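# The Day the Robot Forgot Its Own Elbow

Hi! I test robots inside a computer before anyone builds the real thing. It's a bit like a video game, except I'm hoping to find the mistakes (and I find plenty).

My newest one is called Grultia. Its job was easy: reach over a table and stop 3 inches from a little white bowl. I ran that test 300 times and felt pretty proud. Then my boss, Sajib Wickramasinghe, asked, "Did you check the elbow?"

Oops. I had only told the computer where the robot's hand was. The rest of the arm could bump into anything it liked!
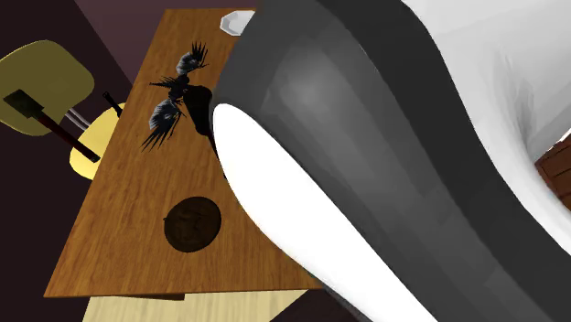 *A big arm, a small bowl and a table in our computer world.*

So how do you fix that? We wrapped every part of the arm in a pretend bubble. If a bubble touches something, the robot has to freeze. Engineers call this collision checking.

The first time I switched it on, Grultia wouldn't move at all. I had made the bubbles so fat that they were touching each other! I shrank them and started again. Now I have 1,000 more tests to run, and Sajib wants to see every elbow.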